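I met the woman who looks after the kitchen test rules at Flalteo on a wet afternoon in April, and she had a mug in one hand and a printed copy of the rulebook in the other. It runs to 18 pages. "It used to be 4," she told me, "and I miss those days!"

Her job is deciding what counts as a fair go when a robot is asked to do something in a simulated kitchen. I'd assumed this was the dull end of the business, and I told her so (she laughed, thankfully). "People love the robot and skip the rules," she said. "Then two teams turn up with the same score and they've done completely different tasks."

She opened her laptop and we went straight to the sink.

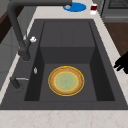

A plate on the floor of the basin, with the gripper over on the right.

The first rule she ever wrote was about where a thing is allowed to be. "In the sink" sounds clear enough until you have a sink with a step in it. "Is the ledge in the sink? I say it is. Clenow said it wasn't, and we argued over that for 15 emails." The wording they settled on names the level as well as the basin.
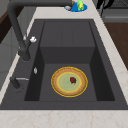 She's just as strict about what gets written down before a run begins. Every object goes on the list, even the ones the robot has no business touching, and the list is locked once the run has a number. "If you tidy up afterwards, you've changed the test," she said. "I don't care how small the thing was."

I asked about odd objects, as I'd heard the Hikeser people complain about them. She's all for them - within limits. The rule is that an out-of-place item has to be logged like any other, and a robot that knocks it loses marks even if the main job gets done. 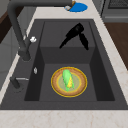
Corn on the plate, hair dryer on the ledge behind it.

"A real kitchen is full of stuff that shouldn't be there," she said. "Mine certainly is." Her archive holds 3880 logged runs now, and she reckons the messy ones have taught her far more than the neat ones. Orozco, the checking tool they use, reads each log and flags any run where the list and the layout don't match. A person still looks at every flag, and that bit is in the rules too.

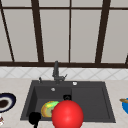 Can a team run the same layout again if the first go fails?

They can, but both runs have to be kept and both have to be reported. The second one gets its own number, and picking the better score is against the rules.

She'd love the whole thing to be shorter, and she's crossing out lines for the next version already. The page on sinks is staying, though.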